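Fake flowers and a white vase

When I moved to the apartment in Drusholm, my aunt told me that a home without flowers is a home without guests. I have no talent for real ones. Last September I lost two orchids and one basil, so this October 2021 I decided to try artificial flowers seriously.

I lay the stems on something white before I begin, because then I can see well which side shoots are bent. Artificial stems come pressed from the package, and it is necessary to open each leaf by hand. The tall stem I place last. My friend Belmiro Frade puts it first, and we do not agree on this point.

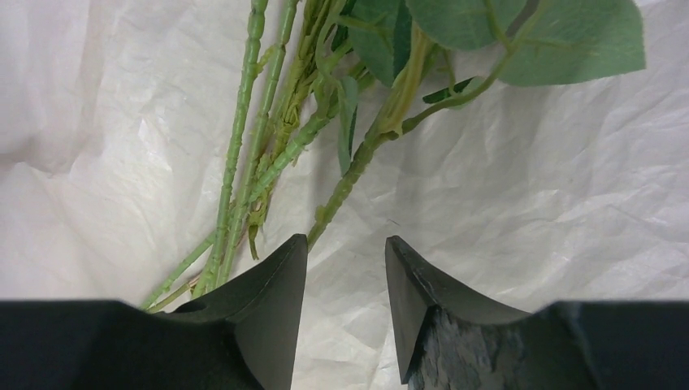
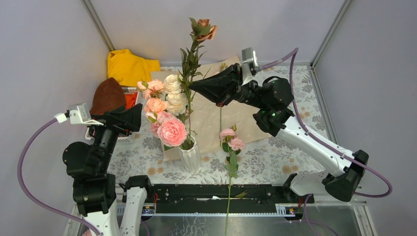

How do you keep artificial flowers clean?

With a soft dry brush, the kind for make-up, every two or three weeks. Start from the top flower and go down, so the dust does not fall on the petals you already finished. For the leaves I use a cloth with very little water. I do not use soap any more, it left white marks on my old roses.

Next time I want to write about the vases from the market in Plergate. I paid 400 for one and Belmiro still laughs at me.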